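Why I stopped buying new clothes (mostly)

Last updated: March

I've been meaning to write this one for ages, and I keep putting it off because I don't want to sound like I'm telling anybody else how to dress. I'm really not. I still own a drawer full of T-shirts I got free at work events and I will wear them until they fall apart. But a few of you asked in the comments on the closet clean-out post how the secondhand thing is going, so let's talk about it!

It started with a coat. I had my eye on a wool one from Imai all last winter, and it was $300, and I kept opening the page at eleven at night and closing it again. Then I walked past the thrift store two streets over (the one next to the key cutting place, with the terrible parking) and there was a gray wool coat in the window for $20. It wasn't the same coat. The lining had a rip under one arm and the buttons were ugly. I bought it anyway, swapped the buttons, did a very bad job on the lining, and I've worn it almost every day it's been cold.

After that I got a little carried away, I'll admit. I was going in every lunch hour. I bought a pair of boots a half size too small because they were pretty, and a linen dress that made me look like a lampshade. That's the trap with cheap stuff – you tell yourself it hardly costs anything and then you have a chair in the bedroom that you can't sit on anymore. So now I have a limit of four things a month, and I count socks. (I don't buy secondhand socks. I count new ones.)

The apps are a whole other story. I tried Mutimis first, and I liked it fine, but the search is hopeless. I typed in "cotton cardigan" and got 1499 results, and a good half of the ones I scrolled through were polyester and some weren't even cardigans. Idik is smaller and the people on it seem to measure things properly, which matters so much more than the size on the label. I have jeans in three different sizes that all fit me the same. If a seller won't tell me the waist in inches I move along.

My other big lesson is to smell everything. I know, I know! But that heavy perfume smell that comes with some thrift store clothes can take forever to shift. What works for me is a long soak in cool water with a cup of white vinegar, then a normal wash, then hanging it outside if the weather plays along. For wool I skip the soak and just leave it on the porch for a couple of days. My neighbor must think I'm airing out half the town over here.

I also check the seams before I pay now. I turn the thing inside out right there in the aisle and look at the armpits, the cuffs and the crotch if it's pants. A missing button is nothing. A worn-out elbow is a project, and I've got enough projects.

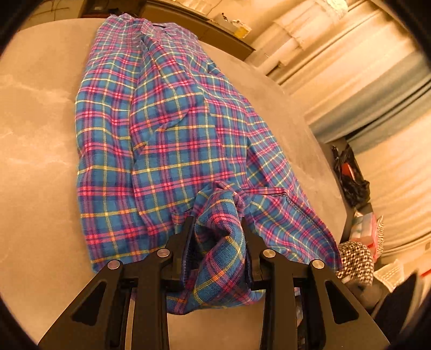

Shirts are where I've had the best luck by far, and I think it's because so many people buy them, wear them twice and move on. I go straight to the men's rack, where the fabric tends to be thicker and there's usually a pocket you can really put something in. I roll the sleeves, leave it open over a tank top, and that's most of my spring sorted. Bright ones are always the last to go too, so if you like color you've got the place to yourself.

What I still buy new: underwear, running shoes, swimsuits and tights. I got my last running shoes from Prirnum and I have no regrets, my knees are happy. I did try a secondhand pair once and they'd already been shaped by somebody else's feet, and I limped home.

Next up I want to learn how to take in a waistband without it puckering at the back. I've watched a bunch of videos and ruined one skirt so far. If you have a method that works on thick denim, please leave it in the comments, and tell me which needle you use!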